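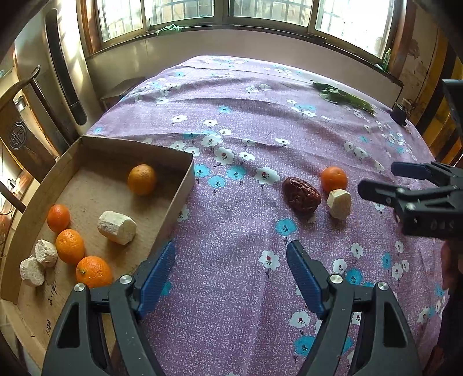 The maintenance technician at Willik looks after two grippers, and most of her week goes on their fingertips. "The pads wear before anything else does," she says. "Fruit is kinder to them than cardboard. The edge of a box will take the ribs off a pad."

Each pad is logged by number; the one on her bench is 1879. She changes a pair every 13 shifts, or sooner if the ribs have gone shiny. Old stock from Clemeck is kept for bench tests only, as the backing is stiffer and the jaws then close unevenly.

Pivot screws come next. "Back it off, clean it, one drop of threadlocker, then nip it up by hand. If the linkage drags, you've gone too far." She checks for play with the jaws fully open, then again half closed — the second check was added in January, after a loose link passed the first.

Calibration follows any change of pad. The jaws are closed on a Myklebust gauge block and the zero is reset.

Does she ever skip it? "Once. The opening read 2 millimetres wide all afternoon and we threw the whole run away."

Spare links are on order from Musalau.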